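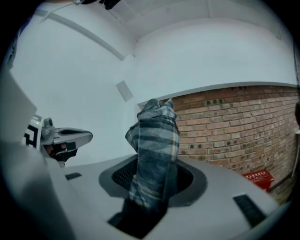

Convocatoria abierta: programa Notera para ingenieras e ingenieros con mucho oficio y los títulos desordenados

En Nesier llevamos ya varias temporadas organizando formación para gente de la ingeniería, y en casi todas las entrevistas nos encontramos con la misma carpeta. Dentro hay un título de la escuela técnica, un curso de soldadura hecho en otra ciudad, una habilitación de buceo profesional que quizá haya que renovar, un diploma de hidráulica sin sello y, al fondo del todo, un curso de programación en un lenguaje que ya casi nadie usa (¡y que a veces es lo más interesante de la carpeta!). Para esas personas hemos preparado Notera, y buscamos ahora a quienes quieran formar parte del próximo grupo.

Notera es un programa de 100 horas repartidas en tres módulos. El primero se dedica a ordenar y documentar lo que ya se ha estudiado y trabajado, con ayuda individual para pedir duplicados, traducciones y certificados de prácticas. El segundo es técnico y trata de estructuras y mantenimiento en entornos marinos: corrosión, protección catódica, planificación de inspecciones y redacción de informes. El tercero es un proyecto propio, pequeño pero terminado, que cada participante presenta delante del grupo y que después puede incluir en su historial profesional.

A quién esperamos

Nos gustaría recibir solicitudes de personas con una titulación en ingeniería civil, naval, mecánica o industrial, y también de quienes hayan llegado al oficio por otro camino, desde la formación profesional, el buceo comercial o el taller. Pedimos dos años de experiencia en cualquier puesto técnico, seguidos o a trozos, en una empresa o por cuenta propia. No hace falta saber bucear, ni haberse mojado nunca por motivos de trabajo. El programa no incluye inmersiones y no sustituye a ninguna habilitación oficial.

Las clases se dan en español. Parte de la bibliografía está en inglés, así que conviene leerlo con cierta soltura, aunque sea con el diccionario al lado, como lo hemos hecho casi todos alguna vez.

Horarios y lugar

Las sesiones comunes son los miércoles a partir de las seis de la tarde en nuestra aula de la calle Bielecka, a la que se llega bien en tranvía. Las tutorías se acuerdan con cada persona y pueden hacerse por teléfono. Sabemos que quien trabaja a turnos o en obra no siempre puede venir, y por eso dejamos los apuntes en la biblioteca del aula y repetimos las explicaciones que haga falta, con café y sin prisas.

El módulo técnico lo imparte Tharun Murthy, que ha pasado buena parte de su vida profesional entre muelles y diques secos y que corrige los informes con lápiz, línea por línea. De las tutorías se encarga Muthu Palaniappan, a quien también podéis escribir si no estáis seguros de que el programa sea para vosotros.

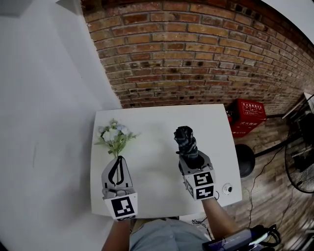
Precio y ayudas

La matrícula cuesta 959 euros e incluye los materiales, las tutorías y el certificado de asistencia. Se puede pagar de una vez o a plazos, sin recargo. La fundación Skurel financia además 3 plazas completas para personas en situación de desempleo; para optar a ellas basta con decirlo en la solicitud y adjuntar el justificante correspondiente.

Cómo presentarse

Mandadnos un historial profesional, en el formato que tengáis y aunque esté incompleto, y una carta de una página. En la carta nos interesa sobre todo que nos contéis qué trabajo os gustaría hacer y qué curso de los que habéis hecho os ha servido más, con un poco de detalle. No pidáis todavía ningún duplicado ni gastéis dinero en compulsas, eso lo veremos juntos en el primer módulo.

Recibimos solicitudes hasta finales de julio, en la secretaría de Nesier o a través del formulario de esta página. Contestamos a todo el mundo, también cuando la respuesta es que no, y a quienes pasen a la segunda fase los llamaremos para una conversación tranquila con Muthu, sin examen ni prueba escrita. Si preferís venir antes a conocer el aula, pasad cualquier miércoles un rato antes de la clase y preguntad por él.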